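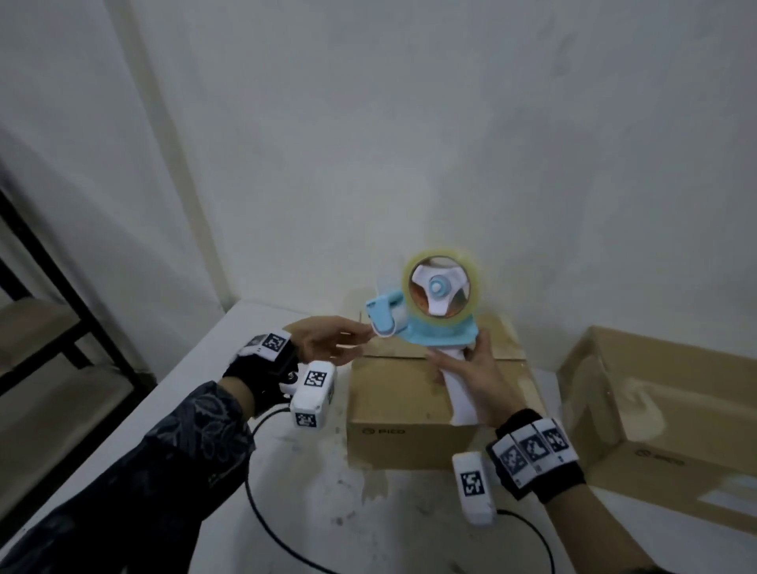 Figure 3. Carton sealing by a human demonstrator wearing wrist markers. The left hand is at the cutting head of the dispenser and the right hand holds the handle.

4.2 Carton sealing

Sealing a closed carton with a handheld dispenser is routine packing work, yet it was the hardest of the tasks in the Sukuma set. The tape must be started on the board, pulled along the seam under steady tension, and cut against the blade. Each stage needs a different grip force, and the seam has to stay shut throughout.

We collected 161 human demonstrations and held out 33 for validation. Wrist pose was recovered from the square markers on both straps. Contact force was not measured. The trained policy was then run 77 times on the Lumbantobing arm pair, using the same model of dispenser. It completed 15 seals without help. Most failures occurred at the start of the strip, where the tape folded back onto the roll or the blade touched the board too early. Radwa Amrani labeled all failures from video.

Reused cartons add a further difficulty. Where old tape has been peeled away, the torn paper changes both the look of the seam and the way new tape bonds to it. Demonstrators dealt with loose flaps by laying a flat hand across them, a support action that the policy reproduced only in part.

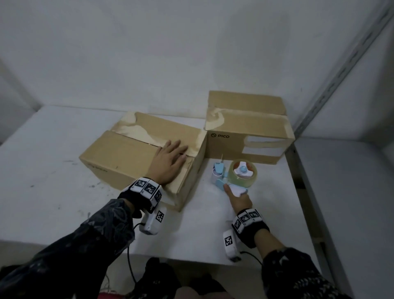 4.3 Role of the supporting hand

To test whether the support action matters, we masked the left wrist pose during training and repeated the trials. The policy no longer held the flaps, and no seal was completed.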